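Robot club, week 3

We started again on Monday evening after the break. There are more of us now and the room at Drernero is small, so we run two tables at once and swap over at half past seven. Hajnalka Dobos keeps the rota, and I'm down for the first slot until the end of April.

The task this term is called Pacheco, after the sheet it came on. You work the grippers by hand, one in each, and the recordings go into the shared folder for the students who do the training side. Our target is 1,000 runs between all of us. We had 837 on the sheet when I left, and 70 of those still need checking. 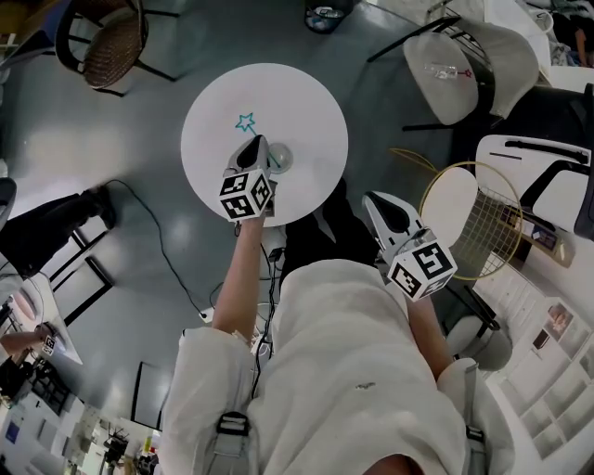
My own runs have been slow, mostly because of my left hand. I close too early and then have to go back and try again. The target is a star drawn in blue on the tabletop, with a thin line from it towards the little clear dish, and I find the line helps if I look at it before I start – otherwise I drift to the right. Hajnalka told me to keep my elbows in and stop rushing, and my last few were better.

The marker cubes have to stay clean, so please wipe your hands after the biscuits.

Next week we try the Clistatero task, which has more steps. I'll write up how it goes.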